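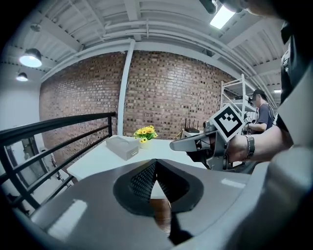

From: Raluca Ardeleanu
To: allotment list
Date: 2025-08-25
Subject: Re: Water meter on the Rutherford side

Radu Dobre wrote:
> The bill says 884 for the quarter and we paid 109 in May.
> Is that a leak or did somebody leave the tap on?
> Also, who has the key to the meter box?

Radu,

I have the key. I read the meter in the evening and again before breakfast, with every tap shut, and it had moved by 6 units. So it is a leak – most likely the old joint behind Yuzuki's shed, where the ground stays soft.

Tudor can dig there if someone lends him a narrow spade. Please keep the main valve closed overnight until it's fixed. The rain tank holds 2,000 liters and is nearly full, so use that for beans and squash.

I'll ask the water company if they give anything back for leaks. Ecaterina, do you still have last year's bills?

Raluca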